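The slowest washer-up in Wokthorpe

There is a robot arm in our shared workshop, and 900 evenings of my life appear to have gone into it. Its job is hanging cups on a stand. I could do this myself at the age of five, and with less wiring.

I still think home builders should start with crockery. A cup is hollow, light and fond of rolling, and it shows up every lazy guess you made about where the fingers are.
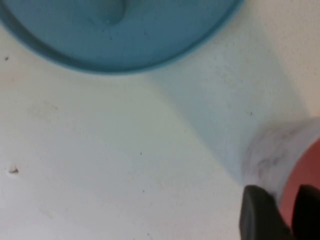
Against the clever demo

Gebremedhin Shiferaw wanted ours to play chess. Chess looks splendid on an open evening – and the pieces stand where you put them. Hanging a cup means turning it over and finding the end of an arm, which is a far ruder test of a Sunday-league gripper.

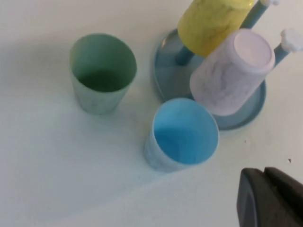 Yellow and pink on the stand, green and blue still on the table.

My log has reached entry 3122, and most of the entries are one word long. I'd defend every one of them. You learn more from a dull job done badly than from a kit that dances out of the box. 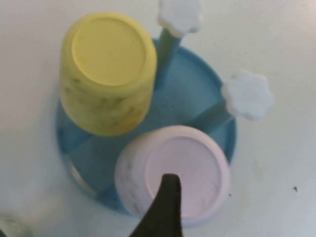 Marlene Vogler replied that she had read all this with sympathy, and that a tea towel costs less.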